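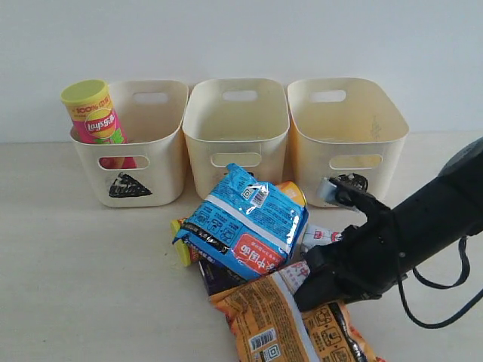 *Lesezeit: 4 Minuten*

# Prüfliste Sortierstand, mit Kommentaren

Stand Bemau, Methode „Zeichen statt Namen“. Die Anweisung an den Arm nennt nur noch das Zeichen auf dem Korb: Dreieck, Quadrat oder Kreis. Vor jedem Aufnahmeblock durchgehen, Kommentare bitte direkt unter den Punkt schreiben.

## Vor dem Einschalten

- [x] Not-Halt gedrückt, gelöst, Quittierung am Bedienfeld gesehen
- [x] Kabel am Arm von Hand durch den ganzen Schwenkbereich geführt, keine Knickstelle
- [x] Fingerschrauben nachgezogen
- [ ] Notiz zur letzten Störung gelesen und abgezeichnet

> Das Kabel bitte wirklich bis zum Anschlag mitführen. Eine halbe Drehung reicht nicht, beim Ausholen nach rechts kommt die Schlaufe erst ganz am Ende auf Zug. (T. P.)

## Tisch und Körbe

- [x] Körbe an der Rückwand, Zeichen nach vorn
- [x] Zeichen ohne Fehlstellen, bei Abrieb mit dem Marker nachziehen
- [x] Packungen als Haufen ablegen, nicht sortieren, nicht glattstreichen
- [x] Niemand greift in den Arbeitsraum, solange die Freigabe aktiv ist

> Ich freue mich jedes Mal über die handgemalten Zeichen! Die gedruckten Aufkleber hatten im Vorversuch so saubere Kanten, dass das Modell sich daran festgebissen hat. Mit Markerstrichen, mal dichter, mal lockerer, klappt die Übertragung auf neue Körbe viel besser. (T. P.) 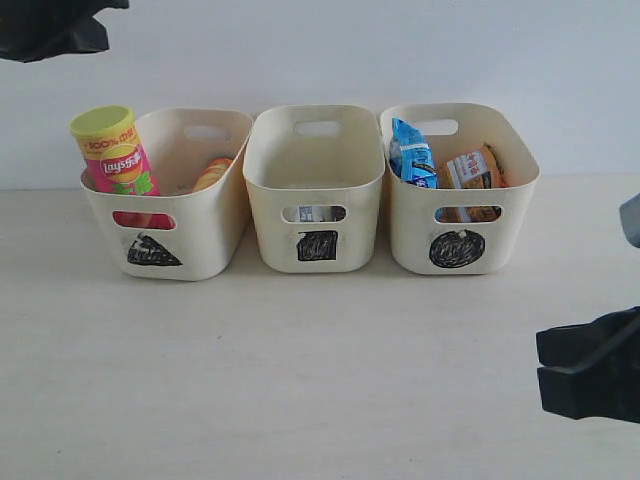
Nattawut Phetsri: Bei uns am Stand Jarkell steht das Vertauschen der Körbe mit auf der Liste, und zwar vor jedem Block. Ohne Tausch lernt die Strategie einfach „links“, „Mitte“, „rechts“, und das Zeichen ist ihr egal. Könnt ihr den Punkt übernehmen?

> Ist übernommen, danke! Steht jetzt unter „Während der Aufnahme“. (T. P.)

## Während der Aufnahme

- [x] Korbpositionen vor dem Block neu gelost
- [x] Anweisung laut vorgelesen, bevor der Arm losfährt
- [x] Greifkraft auf Stufe 4
- [ ] Bei Berührung mit einem Korbrand: anhalten, Episode markieren, nicht löschen

> Der letzte Punkt bleibt offen, bis die Markierung im Programm auch ohne Neustart gespeichert wird. Die Episoden mit Randberührung sind für die Auswertung Gold wert, genau daran sehen wir, wo die Tiefe falsch geschätzt wird.

Zum Zwischenergebnis, weil mehrere danach gefragt haben: 448 Episoden sind im Datensatz. In der Prüfung mit frisch gezeichneten Körben landeten nur 16 Packungen im falschen Korb. Das ist großartig, und fast alle Fehler betreffen Quadrat und Kreis. Das Dreieck sitzt.

## Greifen von Kartons

- [x] Handgelenkkamera geputzt, Bild scharf bis an die Fingerspitzen
- [x] Karton zwischen den Fingern, Beläge liegen an beiden Enden an
- [x] Eingedrückte Kartons nach dem Block aussortiert
- [ ] Getränkekartons auf undichte Faltkanten geprüft
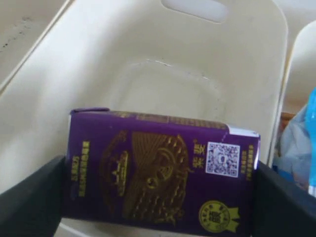

**Prusau, im August.** Nachtrag vom Parallelstand. Wir haben die Liste hier komplett durchgespielt und sind sehr angetan, vor allem vom lauten Vorlesen der Anweisung. Zwei Verwechslungen sind uns dadurch schon vor dem Start aufgefallen.

- [x] Not-Halt, Kabel, Fingerschrauben wie in Bemau
- [x] Korbboden ausgewischt
- [x] Handgelenkkamera und Außenkamera zeitgleich gestartet
- [ ] Ersatzbeläge für die Finger bestellt (Alemneh, Lieferung steht aus)

> Bitte die Beläge nicht mit Lösungsmittel reinigen, ein feuchtes Tuch genügt. Sonst rutschen glatte Kartons beim Anheben weg, und wir suchen den Fehler wieder im Modell.

Offene Punkte gehen an Tatiana Procházka. Der nächste Block startet um 9:30 Uhr mit neuer Auslosung.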